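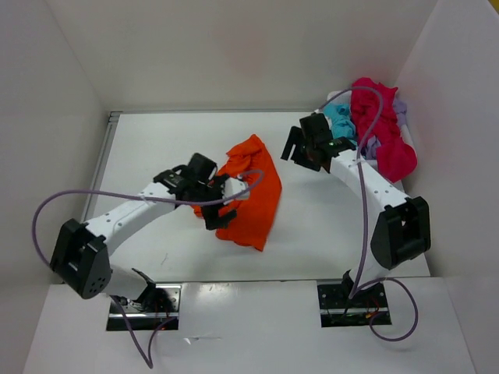
Two robotic arms and a crumpled orange-red cloth.

What is an interrupt?
Small electronics for curious readers, ages 9 to 12
Written by Ilse Bosman

Imagine that you are reading a very good book at home. You are also waiting for your friend Yesenia, who has promised to come in the afternoon. How will you know when she is at the door?

There are two ways. In the first way, you put down the book after every page, walk to the door, open it and look outside. Is she there? No. You go back, read one more page, and then walk to the door again. After 12 pages you are tired and you have forgotten the story.

In the second way, you stay on the sofa and read. When Yesenia arrives, she presses the doorbell. You hear it, you put a bookmark in your book, and you go to open the door.

A microcontroller has the same two ways. A microcontroller is a small computer on one chip. You can find one in a washing machine, in a toy that talks, and in the remote control of the television. It follows a list of instructions, called a program, and most simple ones can follow only one instruction at a time.

Walking to the door: polling

When the chip asks again and again "Has something happened?", we call it polling. The chip looks at a button. Is it pressed? No. It does a bit of other work and looks again.

Polling is easy to write, and for many small jobs it is good enough. But there is a problem when the other work takes long. Suppose that the chip needs 300 milliseconds to draw a picture on a little screen, and you press the button for only 70 milliseconds. Your finger can come and go while the chip is still drawing! When it looks at the button at last, the button is up, and the chip believes that you never touched it.

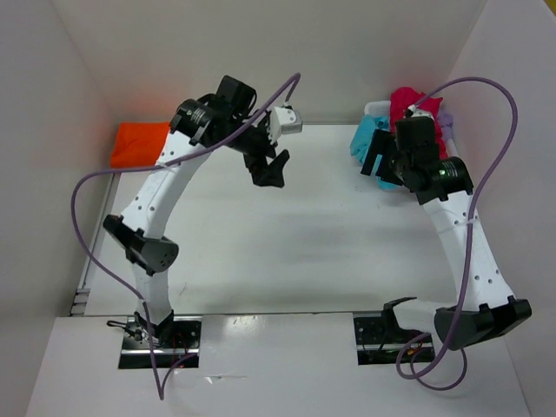
Ringing the bell: the interrupt

The doorbell of the chip is called an interrupt. It is a signal that says: please stop for a moment, I need you now. The signal can come from outside, for example from a button which is connected to one of the metal legs of the chip. It can also come from inside. Many chips have a timer in them, and the timer can ring the bell when it has finished counting.

So what does the chip do when the bell rings?

First it finishes the instruction it is doing at this moment. Then it needs a bookmark. It saves the place in the program where it stopped, usually in a part of the memory that has the name "stack". The stack is like a pile of plates in the kitchen: the last plate you put on the pile is the first one you take away.

Now the chip jumps to a special piece of program. Engineers call it the interrupt service routine, or ISR. You may think of it as a small note on the fridge: "If the doorbell rings, do this." For a button, the note can be very short. Remember that the button was pressed. Finished.

After this the chip takes its bookmark from the stack and goes back to the exact place where it was before. The drawing on the screen continues, and the person who looks at it will probably not notice any pause.

What if two bells ring together?

Think of a house where the doorbell rings and, at the same moment, the soup on the stove is boiling over. You will run to the soup first, I hope. Chips have to choose too. Many of them give each interrupt a priority, and the one with the higher priority goes first. The other one has to wait, but it is not forgotten — the chip keeps a small flag raised to remind itself that somebody is still at the door.

A program can also switch the bell off for a short time. This is called masking. It is useful when the chip is in the middle of something that must not be disturbed, like when you are carrying a full glass of milk. It must be for a short time only. If the bell rings 3 times while it is off, a simple chip may remember only one of them.

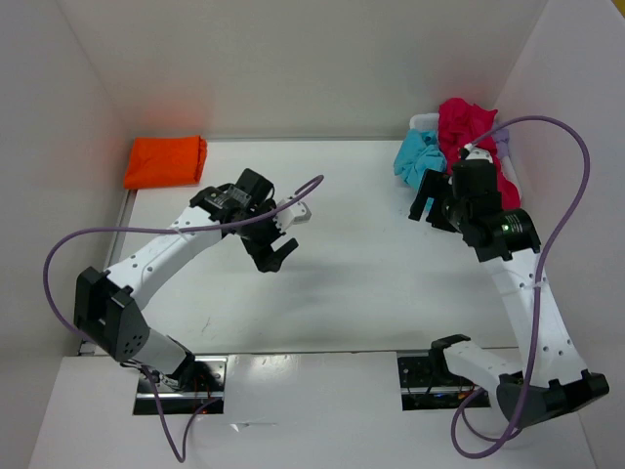 One arm's two-finger gripper points down. A lavender cable makes a wide loop to the edge of the table.

Try it with your family

You need two players, a book and a spoon with a cup. The first player reads aloud. The second player can tap the cup with the spoon at any time. When the reader hears the tap, he or she must finish the word, put a finger on the place, clap once, and go on reading from the finger.

Then play it again without the finger. It is much harder to find the right word! Now you know why the chip needs its stack.

Words to remember
Polling: asking again and again.
Interrupt: a signal that asks the chip to stop its work for a moment.
ISR: the piece of program that answers the signal.
Priority: who goes first.
Masking: switching the bell off for a short time.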